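Seventy demos and a very round number

Borel has put out a paper on pick-and-place learned entirely in simulation, and my feed has been calling it a solved problem since early April. I read the whole thing, appendix included, and I am less excited than my feed.
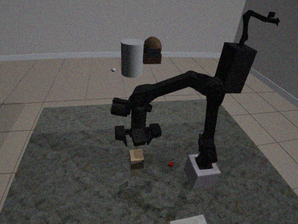 A commenter going by Pirnitia got in before I'd even finished drafting, under my last post, to say that I should stop being grumpy about simulated training because the numbers in this one are large enough to speak for themselves, and that anybody who has tried to collect real robot data for a living would take a fake room over a real one any day. Fair enough on the second part. I've spent enough evenings resetting blocks on a table to feel that in my knees.

The numbers are the part I want to argue with, though, so let's do the numbers.

The method goes like this. You take 70 human demonstrations, driven by hand in the simulator. You chop each one into pieces: reach, grasp, lift, place. Then you shuffle the starting positions of the objects, bend each piece so it fits the new layout, stitch the pieces back together and play the result. If the object ends up where it should, you keep the run. If it doesn't, you throw it out. Do that enough times and your 70 demos turn into 1,000. Train a policy on the thousand, test it, report a percentage.

I have no quarrel with any one of those steps. Other groups have done versions of all of them. What bothers me is how the pieces get described once they're put together.

Start with the thousand. The paper calls them "demonstrations" all the way through, same word as for the original 70. They aren't the same thing. Every one of them is a person's motion, stretched. If the person doing the driving always came in from above, then all 1,000 come in from above. If the person never fumbled and recovered, there is no fumble and recovery anywhere in the set. You've got lots of new starting positions and no new ideas about how to pick something up. Call them variations and I'll stop complaining.

Then there's the filter. Keep only the runs that worked sounds like hygiene, and mostly it is, but it also quietly decides which layouts the robot ever sees. Layouts where the stretched motion fails get dropped. Some of those layouts are the hard ones. Blocks close to the base, where the arm has to fold up on itself. Two objects near each other, where the fingers might clip the wrong one on the way down. I went looking for a plot of where the surviving objects sat on the floor compared with where the generator first put them, and there isn't one. That plot would take an afternoon. I'd trade three of the existing figures for it.

And the test layouts, as far as I can work out from a footnote, come from the same generator with the same filter applied. So the policy is graded on the kind of problem its training data was already known to solve. I'm open to being told I've misread the footnote. It is not a well-written footnote.

Now the looks. The paper makes a fair bit of fuss about rendering: random lighting, random camera spots, noise added to the pictures, extra household clutter around the room. The section title has the word "realistic" in it. I don't think it is realistic, and I don't think it needs to be. A dim, speckled picture of a black arm is a reasonable thing to train on if you expect your real camera to be bad. But real sensor noise isn't sprinkled evenly over everything like pepper. It gets worse in the shadows, it changes with exposure, and it smears when things move. If you train a network to ignore one kind of speckle, you've taught it to ignore that kind of speckle. Whether that carries over to the cheap camera bolted to your arm is a thing you have to measure.

Did they measure it? Sort of. There is a real-robot section. It has 14 trials in it.

Fourteen! After 1,000 generated runs and a claim in the abstract about "robust transfer," we get 14 tries on hardware, on one task, with one block. I'd be embarrassed to tell my mother a coin was biased after 14 flips. The success rate they give for those trials is printed to one decimal place, and I had to get up and walk around the kitchen for a bit.

The other figure I'd like explained is in the appendix, where a table lists 1,039 generated runs for the main task. The main text says 1,000. Probably they made a few extra and trimmed it to a nice round number, which people do all the time. But trimmed how? First thousand? Random thousand? The thousand shortest ones? If it's the shortest ones, you've just removed the slowest and most awkward motions from a data set that was already short of them. One sentence would settle it.

What I'd want before believing the headline:

Train on the 70 originals alone, with the same network and the same number of training steps, and put that number next to the big one. They have a comparison like this but the small-data version was trained for less time, so it tells us very little.

Test on layouts the filter threw away.

Run the ablation on the noise by itself. At the moment lighting, camera position and noise all get switched on or off together, so if one of them is doing all the work you can't see which.

A lot more real trials, with more than one object, and the failures shown on video as well as the wins.

I'll give credit where I can. The stitching method is explained clearly enough that I think I could rebuild it over a long weekend. The section on why grasps fail when a block is rotated past the gripper's comfortable range is good, and it's the one place where the authors sound curious about their own system. They also compare against Cuevas, which most people skip because it's a pain to set up, and they admit that Cuevas beats them on the stacking task. That line is on page nine and didn't make it into anyone's summary.

The Clarketti folks have said they'll try to reproduce the sim half with their own arm model. If they post results I'll link them, whichever way they go. Pirnitia, the comments are open and I still want that plot.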